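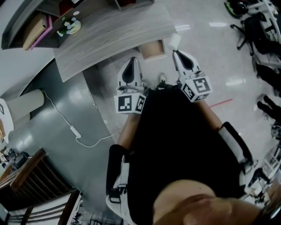 Getting started with the Cusdale moth and beetle records

Hello, and thank you for taking an interest in our little collection! What you have downloaded is a table of 2,089 specimen records from the Cusdale survey, along with the notes we keep about names that have changed, names we argue over, and a small pile of animals that don't seem to have a name yet.

Most of the catching was done by Caradog Samuel and Eifion Parri, who ran light traps and pitfalls at 16 sites on the valley side, the highest of them at 800 meters (a stiff walk with a battery on your back, as Eifion will tell you at length). The identifying was mainly mine, with a great deal of patient help from Ruairi Pollock on the rove beetles, which I find very hard.

What's in the files

records.csv has one row per specimen. The columns are site, month, trap type, family, genus, species, who identified it, and a free text remark. Please do read the remarks, there are some good ones in there.

names.csv lists the old names next to the ones we use now.

undescribed.csv holds the 15 forms we believe may be new to science. They carry working labels such as "Cusdale sp. 4" and nothing grander. Please don't publish these labels as names; Ruairi is writing the descriptions and would like to get there first.

Things to watch out for

Site 9 was flooded for part of August, so its pitfall rows are thin and I wouldn't lean on them. Female pugs are often left at genus. A blank in the species column means we looked and couldn't decide, while "pending" means the specimen is still in a drawer waiting for one of us to have a free evening.

Some early rows were typed up from Caradog's field notebooks, and his sevens look a lot like his ones. I have fixed the ones I caught.

Using it

You are welcome to use everything for study, teaching or plain curiosity. If you find a mistake, do write and tell us, and put the row number in your message so I can find it again.

Gwilym Gronow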